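3.2 Pitch mix and fatigue

Logged 2411 pitches from 12 Bendmont starters, August only. Speed drop came late, mostly after the fifth inning. Curveballs went first. Dvorak found teh same with relievers, smaller sample tho.
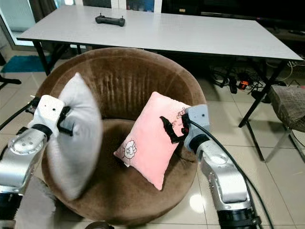 Fig. 2. Grey cushion held at one corner over a brown velvet chair.

Starters with over 500 pitches lost more spin than the rest, see Thibodeaux for the spin measure. Two left out, sore elbows. Release point hardly moved, wich we did not expect. Catcher effects not tested.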